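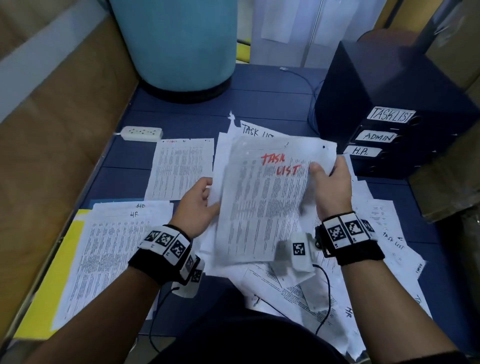
Our open day at the Plarex workshop in Drenden is on 24 September 2022, and we can't wait to have you in! You'll get to see how we teach robots everyday office work, starting with people doing it by hand. Paper filing is the star this year: pages marked TASK LIST, ADMIN or HR, a drawer cabinet with labels to match, and someone at the table with marker bands on both wrists.

## Do I need to book?

Yes, please. We have room for 200 visitors and it does fill up. Write to Hugo Guillot and say which session you'd like.

## Can I try the wristbands?

You sure can! Each turn takes 2 minutes, and you can sort as many pages as you manage. Long sleeves need to be rolled up.

## Will the robots be running?

They will, in the Strachan room, all afternoon. They're slow with paper (a single sheet is surprisingly tricky for them) and we think that's half the fun of watching.

## Is it OK for kids?

Very much so. Under-tens need an adult with them at the tables.

## How do I get there?

Take the Nokholm bus to the last stop and use the side gate. Parking is on the street only.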